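Call for Participants: Demonstrator Hosts, Robotics Open Day

Tarent invites applications from members of the public and students who wish to serve as demonstrator hosts at its autumn open day, to be held on a Wednesday in October at the Correia Building. Hosts will assist staff in presenting the Truvoreck programme, which studies the handling of ordinary kitchen tools by paired robot arms.

There are 37 places available. No technical background is required.

The role

Hosts will be assigned to one demonstration table for the length of a session. Two sessions will be held, one in the morning and one in the afternoon, and applicants should state which they prefer. Those willing to attend both are asked to say so on the form.

Duties include welcoming visitors, keeping the marked floor area clear, handing out printed sheets and passing questions to the member of staff in charge of the table. Hosts do not operate the arms and do not handle blades at any time. Fruit and vegetables are set out by staff.

Who may apply

Applicants must be aged 18 or over on the day and able to attend a briefing of 60 minutes in the week before the event. The briefing covers emergency stops, the position of visitors during cutting tasks, and food allergies. Persons who have not attended it cannot be admitted as hosts.

We particularly welcome applications from people working in catering, occupational therapy and further education. Applicants with access needs should contact the events office before applying, so that a suitable table can be found. Seating is provided at all tables.

Payment and expenses

Hosts receive a fixed fee for each session worked, together with lunch. Travel within the county is refunded on production of a ticket or receipt. Claims must reach the events office by the end of the following month.
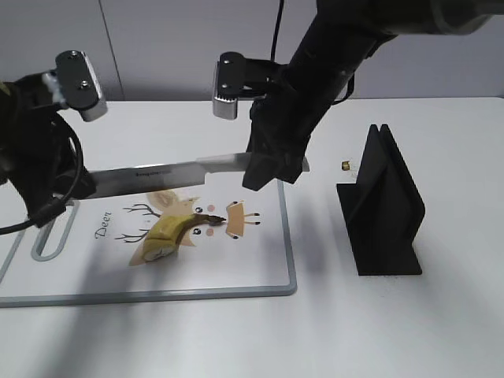 The kitchen tables will be run jointly with Govura, whose staff will be present throughout and will give a short talk at the start of each session. Hosts at these tables should wear closed shoes and tie back long hair. Loose scarves and lanyards are not permitted.

How to apply

Application forms are available from the events office or at the Correia Building reception. Completed forms should be accompanied by the name of one referee and a statement of no more than one page setting out the applicant's interest in the open day. Places will be confirmed in writing. Late forms will be held on a reserve list.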